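Hanna Chornovol on going back to the small rooms
April 2020

Hanna Chornovol has been singing for a living for nine years and says she still can't listen to her first record all the way through. Her third, Olvera, came out last month on the Fastside label, and she has spent most of the weeks since talking about it on the phone from her flat in Delldale.

"I've done more interviews for this one than for the other two put together," she says. "I'm at home, so I pick up."

The record was made in 17 days at Randach, a studio she picked for its piano. Most of the vocals are first or second takes. On her last album she recorded one chorus 121 times, and the engineer kept the tally on a piece of card, which she now has in a drawer.

"I used the fourth one in the end," she says. "So this time I said we'd stop at four."

The single, Wrong Coat, has been played a good deal on the radio, partly thanks to a dispute over who wrote it. A former bandmate posted online that the tune was his. Chornovol answered the same night, then took her reply down.

"I was cross and I wrote it badly. We had a proper talk a week later. He wrote the bit before the chorus, years ago, and I'd forgotten. His name is on it now and he gets his share."

Are they friends again?

"We're polite. He sent me a demo. I liked some of it."

She had planned a spring tour of small venues, the sort she played when she started. Those dates have been moved to September. She is keeping the same band and the same order of songs, with Wrong Coat fifth.

"People leave for the bar after the single, so I don't put it too early," she says. "I've got two quiet ones after it, and I'd like them to be heard."

She has also begun writing again, mostly in the mornings, and has three songs she thinks are finished. None of them has a title yet.

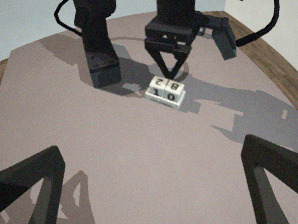 "I always name them last," she says. "The label rings up and asks what they're called, and I look at the words and pick something out of the second verse."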